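Winusus Introduces Rodness Desktop Rack Kit for Branch Offices

2021-09-26 - Winusus today announced general availability of Rodness, a small open-frame rack kit for offices that run their own network and server equipment but have no dedicated equipment room. The kit is sold as a set of rails, base, shelf and fasteners, and is assembled on site on a desk, bench or sturdy table.

Rodness accepts standard 19-inch rack-mount equipment. The rails are numbered by rack unit, so installers can follow the same elevation drawing at every location. Square mounting holes take cage nuts, and the kit includes 24 of them with matching screws. A packet of 20 reusable cable ties is also supplied.

The open frame leaves the front, rear and sides of the equipment accessible. A technician can replace a drive carrier or trace a patch cable without removing panels. Winusus recommends the kit for rooms with controlled access, as the frame has no door or lock.

"Most of the branch sites we surveyed had a switch, one server and a place to put a modem," said Aqeel Mengal, product manager for Rodness at Winusus. "The equipment was often stacked directly on a desk. A short rack keeps each unit on its own mounting points, and it can be moved to another room when the lease changes."
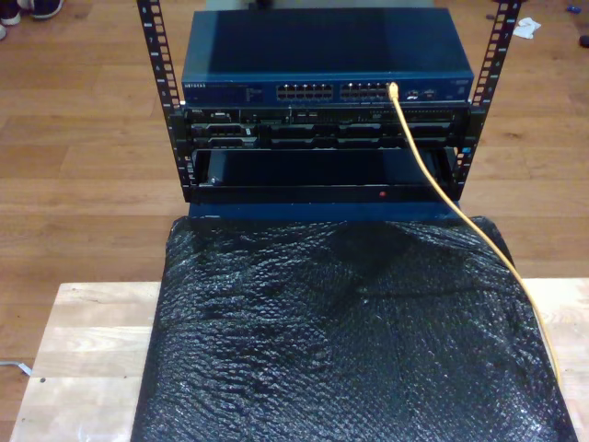 Equipment order is left to the installer. Winusus documentation suggests placing the network switch at the top, where its ports are easiest to reach, with servers below it and a shelf in the lowest position for devices that have no mounting ears. Heavy units should be fitted with two people present. Servers deeper than the base require the optional rear support, part of the Birura accessory line.

The company has also revised its packing instructions for customers who ship configured equipment between sites. Switches and servers are to be removed from the rails, wrapped separately in bubble wrap and boxed with their screws in a labeled bag. Rails and base ship flat - they should not be sent assembled.

Rodness was tested from May onward at seven offices operated by Bajpai, a records storage company. Changes made after the trial include larger numerals on the rails and a longer set of shelf screws. The first production run is 3,000 kits.

Rodness is available now through Winusus resellers. Assembly drawings and the packing guide are included with each kit, and replacement fasteners can be ordered separately.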